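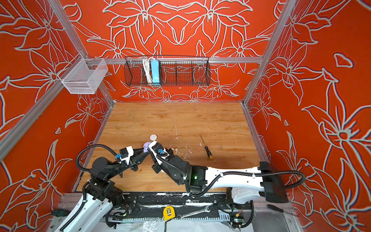
Brolis divided wire basket, long size: my review after one month

By Solange Li

I bought the long black Brolis basket in November, for $61, together with a smaller mesh basket without any dividers. I wanted to have the cables off the work surface. The surface in our work corner is wood, it is already scuffed enough, and each time I was looking for a small part it was under a cable.

First, the hanging. We have an aluminum rail across the back wall, at middle height, and the basket hangs on this rail. The hooks were a little bit tight and I had to push each one with the thumb. My colleague Ravinder Melnyk did it with me, one person on each end, and I recommend this, as alone the basket wants to slide to one side. It took us 11 minutes with the cleaning of the rail.

The dividers are thin wire. In the left part I keep a white cable, coiled, and next to it a light blue power strip standing on its end. It stands straight, I was afraid it would fall over. The other compartments I still keep free for the things I did not decide about yet. Maybe I should have taken the short model, but the long one looks better in the centre of the wall.

About the look I must say something also. Our panels are red-orange with very big flowers, and they are not quiet. A closed plastic box would cover the pattern. With the black mesh you see the red through it, and this pleases me more than I expected.

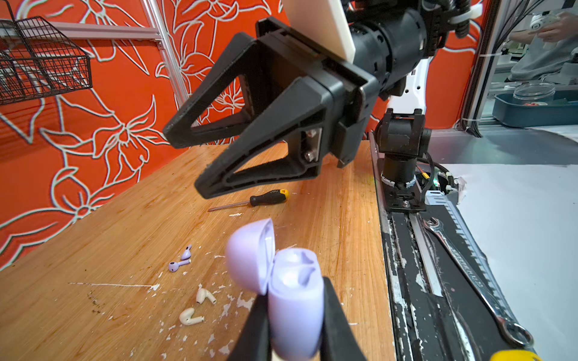 For very small things I cannot recommend it so much. I repair and clean small electronics, and an earbud or a little screw needs a tray with a solid bottom. I tried to put a screwdriver in the basket, but I take it so often that it goes back to the table anyway. Long tools like a combination wrench I would also not store there, the weight will be all on one divider. The instruction sheet gives no maximum load, which I find a pity for this price.

The smaller basket hangs by the left corner. The mesh is finer and the shape is a simple box with open top. It was easier to hang than the long one, and so far I have no complaint.

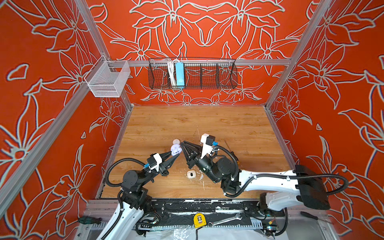

Cleaning is simple: a dry brush through the mesh, then a damp cloth. Dust stays in the corners where the wires cross, so you need some patience. The black coating has no scratches after the month, also not at the hooks.

My note is four from five. I take one point away for the tight hooks and the missing load information. If Brolis will sell a solid insert for the bottom, I will buy two.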